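Speaker notes, Drelik trial talk
Andska repair and reuse evening, 2019-04-13

Slide 1. Hello and thanks

Thank everybody for coming out, and say something kind about the soup. Remind them I paid for the Drelik subscription out of our own shop budget, same as anyone would, and that Bastden (who sell it) haven't seen these notes. Ask for a show of hands: who has stripped a desktop tower this month? Wait for the groans.

Slide 2. What you get for your money

Drelik is a service more than a machine. You bring your own arm and your own bench, and Bastden send you the software, the setup visit and a library of what they call job cards, each one a small task on a particular sort of computer. The starter plan comes with 32 cards. We bought the Ticona add-on too, which covers older desktop towers, and that took us up to 46. Go slowly over this bit, people always mix up the two plans and I did as well for the first week.

Slide 3. The bench
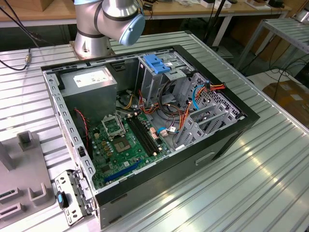 Tower on its side, panel off, CPU socket and memory slots empty.

Talk about laying the tower flat. It sounds like such a little thing, but with the case on its side you're reaching straight down on the board and the drive cage, and there's a lot less fishing around. Mention the ribbed aluminum table here too, because somebody asked me about it at the door. We're very fond of it! Then the fixture tray, and how Bastden's setup person spent most of the visit getting ours to sit where they wanted it.

Slide 4. Cables, cables, cables

This is the part I've been looking forward to, so try not to rush. Drives and boards are fairly polite things. Cables have moods. The one SATA lead can lie three different ways in three towers of the very same model, and a job card has to cope with all of them. 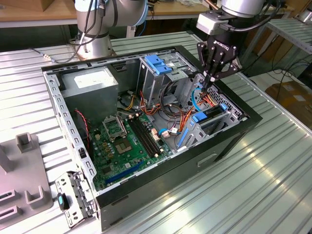 When we started in October I gave the cable cards two weeks to win me over, and I'll admit I was grumpy for most of it. Out of 37 tries at unplugging a data cable we kept a proper tally, and 2 needed a person to step in and finish. I was pleased with that. Power plugs are a different story, they're stiff, and I'd still do those by hand and tell you to do the same.

Slide 5. Grumbles

The manual is thin. Support is friendly but they answer in their own good time. Job cards can't be edited on the starter plan, and I really think they should be.

Slide 6. Would I renew?

Yes, for the towers. For laptops I'd wait. Leave the price sheet up while people ask questions, and remember to unplug the projector before moving the table.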